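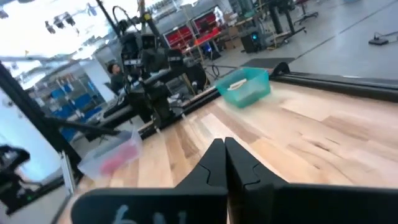
Wrist camera view, with the teal bin near the far edge of the table.

Zarnton: questions I keep getting

What does Zarnton do?
It's the bit of software that sits between the cameras and the arms. It lines up the pictures with the joint positions, hands them to whatever policy you've trained, and sends the moves back out. I wrote it in March as a quick fix for Stareo, our older planner, and it sort of grew!

My wrist view is smeary. Will training still work?
Usually, yes. Ours smears too when things are moving. I'd leave those bits in, but do check your exposure setting first (700 is the default and it's a bit high for bright rooms).

Do I need a head camera as well?
You can run without one, but I wouldn't. The wrist sees its own fingers very nicely and not much of the other arm, so two-arm tasks get muddly.
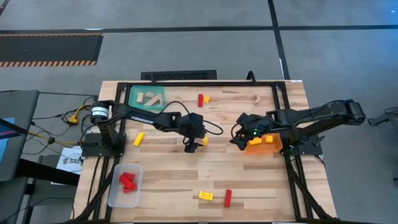 Head view of the block table, right gripper over the orange tray.

Can it sort by colour?
Yes - turn on the Trinwood plug-in and give each colour a tray. Red and yellow are easy. Plain wooden blocks on a wooden table are a pain, and I still nudge the threshold by hand.

How many demos should I record?
I'd start with around 16 per task and see how it goes. More is nice, but varied starting spots help me far more.

It says port 3504 is busy?
Aigner, the log viewer, has grabbed it. Close that, or change the port in settings.

When's version 2 out?
30th November, if the tests behave.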